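Wed 20 August. Small thread about the hallway shelf, because three people asked me the same thing this week and I answered badly each time.

**1/** We moved to the flat in Hodholm last November. It has one long marble shelf by the door, dark gray with veins, and no closet anywhere near it. You can guess what happened. Every jacket that came home went on the shelf and stayed there.

**2/** I tried hooks first. The wall behind is also stone, or a stone pattern, and I am a tenant, so I may not drill. The sticky hooks from the supermarket held a scarf and an umbrella. With a winter coat they came down in the night and I thought somebody was in the flat.

**3/** Then I tried a basket. A basket is only a pile with walls. My daughter put her things in, I put my things on top, and each morning she took everything out again to find the one at the bottom.

**4/** So this month I am doing it differently. Every Wednesday evening I take the whole pile and go through it piece by piece. Each piece gets one of four places: wash, wear again, too small, repair. I wrote the words on cards and I put the cards on the floor. My husband finds the cards very funny. He also uses them.

**5/** The rule which helped me the most came from Ohemaa Osei, who is our neighbor upstairs and has raised more children than me. She said: do not fold anything before you decide. I always folded first. I made a beautiful stack and then I did not want to touch it, so I put it back on the shelf as a beautiful stack. 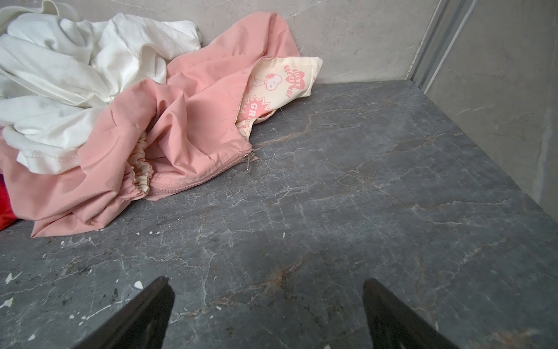

**6/** The shelf is the right height for sorting, I must say this for it. I do not bend, and the light from the stairs comes in if I leave the door open. What I learned is to begin with the outer clothes and to open them, not only look at the outside. Children's jackets have half of their life on the inside. The pink one has a cream lining with Snoopy and a heart which says "I LOVE RECYCLING!", and the lining is the part my daughter cares about. If I ask her about "the pink jacket" she shrugs. If I ask about the Snoopy one she comes running from the other room.

**7/** For jackets I check in the same order each time. Pockets. Zipper, up and down, two times. Cuffs, I pull the elastic and see if it goes back. Then the armpit seams. It takes a minute for each one and it has saved me one house key and a lot of chestnuts.

**8/** White cotton is my weak point. I used to put every white thing with a smudge directly in the hot wash. Now it goes on the wash card but on its own side, and it gets soap on the spots in the sink first. I use the plain soap bar from Harb, nothing special, it smells like my grandmother's kitchen.

**9/** Red goes alone. I will not discuss what happened in June – I only say that we all had the same color of socks for some time.

**10/** About "too small": this card is the difficult one. My daughter says nothing is too small. So we do the arm test. She puts it on and reaches up for the top of the door frame, and if the sleeve goes to the elbow, it goes in the bag for the clothes swap in Allenach. She may keep one thing each season which fails the test. She has not told me yet which one, she is thinking about it very seriously.

**11/** Somebody asked what the whole thing costs. The cards are the back of an old cereal box. The only thing I bought is a rail from Skulby, the kind that stands on its own feet, and it was 28 second-hand. It takes only what is on the "wear again" card. When the rail is full, something must leave the rail. We argue about this, but it is a shorter argument than before.

**12/** And somebody else asked how long it takes. The first evening was terrible, I think I had around 200 pieces out of every corner of the hallway and I went to bed late with the repair heap still on the floor. Now it is shorter than the cartoon she watches before bed.

**13/** The repair card is where I still fail. I am good with buttons and hems. Zippers I am afraid of. If you have replaced one in a thin nylon jacket with a lining, please tell me if you opened the lining or sewed through everything. I found two videos and they say opposite things.

**14/** Edit, because of the replies: yes, the shelf is real stone as far as I know, and no, I do not put wet things on it. Wet coats go over the bathtub until the morning. Our landlord was very clear about this and he has a key.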